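May 22, 2018

To: Ruth Valderrama
From: Leidy Urrego
Re: Bekness path fund, second progress note

Quick one as promised, full accounts to follow in June.

**Done so far**
- Walking and cycling survey finished. 692 forms sent out, 391 back. Better than Flullton managed last year.
- Top complaint by miles is lighting at the Boychuk end. Then dog mess. Then the missing signs at the school turning.
- Land agreement signed with both farms, copies with Sigrun Midtbø if you need them.
- Drainage quote in from Cloltov. Higher than we budgetted but they'll hold the price till the end of June.

**Not done**
- Signs. Proofs came back with Bekness spelt wrong, sent back, waiting.
- Benches. Two agreed, still arguing over where. Mỹ Huỳnh is talking to the residents at the top end, who want one moved away from their gate.
- Lighting application. Council wants a bat survey first. Hjørdis Björklund is chasing a date.

**Money**
61% of the grant spent or commited. Nearly all of that is the land fees and the survey printing. Would like to move the leftover printing money into drainage, need your OK in writing please. Doesn't change the total.

**Path condition**
No resurfacing in this phase, as agreed. Verge cutting is still with the parish and we've asked for their dates.

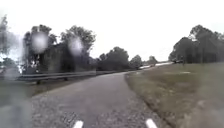 *Asphalt path with guardrail on the left, grass verge on the right.*

**Needed from you**
- Yes or no on the printing money
- Name of whoever signs off the Cloltov quote
- Whether the next note can be this short

Leidy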